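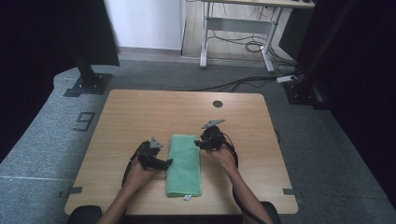

After Prendergast: Wages, Severance and the Long Year in Jornetti County

Saskia Hollis
Evano Press
Paperback, hardcover and Dradarex digital edition

27 shares 4 comments

Overview

When the Prendergast appliance works closed its gates, 2,256 people in Jornetti County lost their jobs within a single pay period. After Prendergast follows the year that came next. Saskia Hollis draws on interviews, county records, union minutes and household budgets to show how families, local employers and public offices dealt with the sudden loss of the area's largest payroll.

The book pays close attention to the terms on which people left. Severance at Prendergast was calculated under two separate agreements, one covering hourly staff and the other covering supervisors and office employees. Hollis traces how each agreement was reached and what it paid. She also looks at workers who fell between them, among them a group of line leads who had changed grade in the months before the closing and whose claims were still open when the research for the book began.

Later chapters turn to the question of cash support. The county considered a flat monthly payment for former Prendergast households, debated it through one budget cycle, and in the end adopted a smaller program tied to retraining. Hollis reports the case made by each side in full. Readers who follow the wider debate on guaranteed income will find a detailed account of how such a proposal is written, priced and amended at the local level, where the money must come out of the same fund as road repair and school buses.

About the Text

After Prendergast is written for general readers. Terms from labor law and public finance are explained where they first appear, and a short glossary is printed at the back. The notes are keyed by page and phrase, so the main text carries no footnote numbers.

The book is arranged in four parts. The first covers the history of the works and the decision to close. Part two deals with the severance agreements and the first months without pay. The third part, which is the longest, follows former employees into new jobs, early retirement, night school and, in several cases, other states. The last part is given to the county budget hearings and to the author's own conclusions, which are set apart from the reporting and may be read separately.

Household budgets are reproduced with the consent of the families concerned. Names have been changed in these sections, and amounts are given as the families recorded them – including the places where the columns do not add up.

From the Introduction

"I came to Jornetti County expecting to write about machines. Most of what I had read on plant closings put automation at the center, and two of the assembly lines at Prendergast had in fact been rebuilt in the years before the end. But the people I met wanted to talk about the letter. Everyone had kept it. They could tell you which paragraph gave the date and which one gave the amount, and many of them had written figures in the margin, crossed them out, and written them again. I began asking to see the margins. This book grew out of what was written there."

Editions and Formats

The paperback edition includes the full text, the notes and the index, together with a new afterword in which the author returns to the county and speaks again with several of the people interviewed for part three. The afterword does not appear in the hardcover. Hardcover owners may request a printed copy of it from the Evano Press customer office at the cost of postage.

The Dradarex digital edition matches the paperback page for page, so that classes and reading groups using both may refer to the same page numbers. Tables can be enlarged and the index is linked. Digital copies may be lent through participating libraries on the usual terms. Please note that the fold-out wage chart found in the print editions is supplied in the digital edition as a series of single pages.

A large-print edition is in preparation and is expected in June. Orders for large print are accepted now and will be held until stock arrives.

Course and Group Use

Evano Press offers After Prendergast at a reduced price to colleges, union education programs, public libraries and registered reading groups. Orders at the group rate must be placed on the institutional order form and must carry a purchase order number or a signature from the group's organizer. Group copies are sold for use and may not be returned, except where a copy arrives damaged.

A discussion guide is available without charge. It contains questions for each part of the book, a one-page summary of the two severance agreements, and a worksheet on which participants can work through the county's proposed payment using the figures that were presented at the hearings. Instructors have used the worksheet in courses on public policy, economics and social work. The guide may be copied freely for classroom purposes, provided that the credit line is kept.

Examination copies are sent to instructors who are considering the book for a course with an expected enrollment. Please allow time for the request to be reviewed. Digital examination copies are usually issued sooner than print and remain open for the length of one term.

Author

Saskia Hollis writes on labor, local government and family finance. She worked as a county reporter before turning to longer projects, and has taught classes in interviewing and public records research. After Prendergast is her second book with Evano Press.

Requests for readings and talks should be directed to the Evano Press events office. Ms. Hollis is able to accept a limited number of engagements during the academic year and gives preference to public libraries and to towns that have had a major closing of their own.

Ordering and Delivery

Print orders are packed and sent from the Evano Press warehouse. Standard delivery is available to all addresses in the United States. Orders for Canada are filled by a separate distributor, and prices there may differ from those shown in the catalog.

Individual customers may return an unmarked print copy for exchange or refund. A packing slip should be enclosed. Digital purchases are final once the file has been opened, although Evano Press will replace a faulty file on request.

Permission to reprint tables, budgets or passages of more than a page must be obtained in writing from the rights office. Requests should state the pages wanted, the form of publication and the number of copies planned.

4 comments Share this title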